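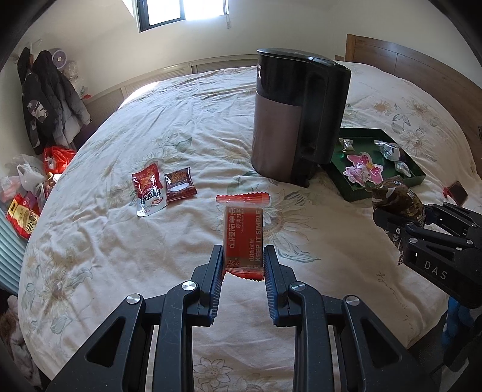

2 min read

The long way round to Catacutan

Ask anyone who plays Ciluvum where their evenings went and they'll probably say Stastlow, the damp little harbour town you're meant to leave after the first quest. I've been there six weeks now (my poor sister finished the whole game in two) and I still haven't bought a ticket for the ferry!

It's the pantry shelves that did it. Every cottage has one, and you can fill yours with whatever you find, jam or candles or odd boots, and the neighbours wander in and pass remarks. Mine has almost no room left. I sold a perfectly good sword for 3863 coins and spent the lot on teapots.

Zirnolent, the studio behind it, has a winter update out on Fri 22 December, with snow on the quay and a second shelf for everybody. I'd promised myself I would sail for Catacutan before then, where the dragons are, but there's a lamp in the chandler's window I've had my eye on, and he only opens on market days.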